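Vollura packing work, progress note for August

Hello again from Stultarham. It's been a good month! Gulard asked us to find out whether the arm learns packing faster when we show it the awkward bits more often (tangled leads, mostly) instead of whole runs from start to finish. We've now recorded 400 demonstrations, and they're all labelled.

1. Recording
We kept to one table and one kind of cardboard box, and let the cables land however they liked.

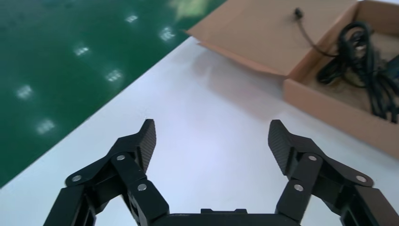 2. Training
Two versions of the model, same amount of data in each. The one fed extra cable practice took around 30 hours to train, a bit longer than I'd budgeted for.

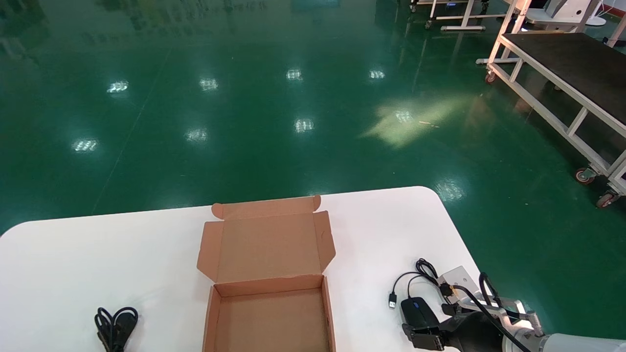 Does the extra practice help with things that have no cable? Only a little so far, and I wouldn't want to promise more until we've run the plain objects again.

The mouse is still my favourite test, as the lead can drag the whole thing off line.
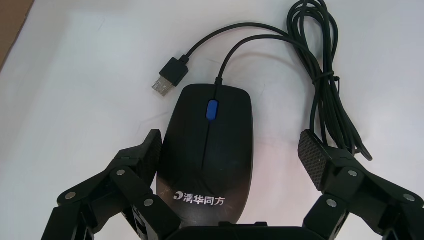
Cui wrote back that the grasp scores look fine but the placing scores need splitting out, and I agree, so they'll be separate next time.

3. Trials
We ran 17 trials with each version. The cable-heavy one had four failures, all at the placing stage, and the plain one had more than double that.

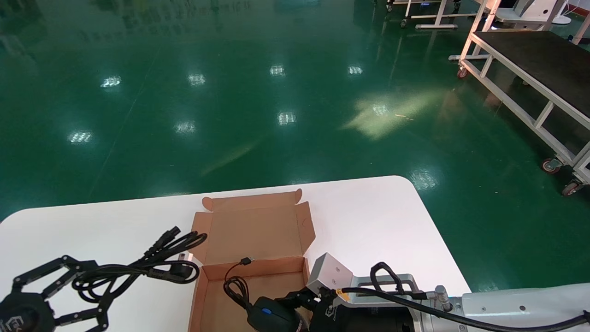
A reply from Gulard asks if we could try a deeper box before the next payment. We can, and I've put it down for September.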